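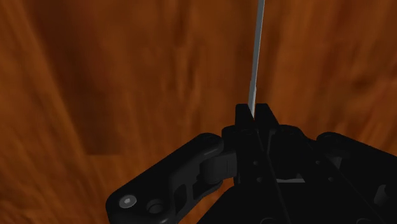 Reading time: 3 minutes

About Trolteo

Trolteo writes software that checks other people's robot software. We started in April with one planner to test and a long list of doubts about it, and most of those doubts are still on the list.

Our main tool is called Futska. It runs a controller or a planner through simulated tasks on simulated tables, logs every command, and reports where the plan and the motion part company. Thin things give the most trouble. A narrow metal strip pinched between two fingertips can look perfectly secure in a render while the contact solver is doing something very odd underneath, and we don't accept the render as evidence. Futska keeps the contact forces next to the pictures so that you can argue with both.

The current test set has 533 tasks. We wrote 46 of them by hand and the rest are generated from those, which means they share our blind spots. If a supplier quotes you a score on our set, ask which tasks it came from. We would also like to know.

Clutter is the other half of the work. A planner that copes with a bare table tells you very little about one that has to bring a gripper down between cutlery, a plate and a tall vase. Perception errors that were harmless in the open start to matter, and a path with a few centimetres to spare on paper may have none.
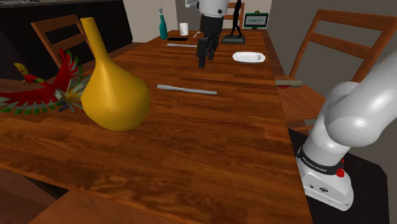
Tutavance disagrees with us about all this, and has said so at length: simulated clutter flatters whoever designed it, and a month on real hardware would teach us more than a year of Futska reports. We think that is partly right. Friction in particular is a guess in every simulator we have used, ours included, and we print the guess at the top of each report.

There are 6 of us, in a shared building called Yousafzai Yard. We don't sell robots and we don't certify anything. We have turned down work where the client wanted a pass mark first and the tests second.

Failed runs are published with the others - they take up most of the archive. Old reports stay up too, with corrections marked.

Page last updated 4 July 2021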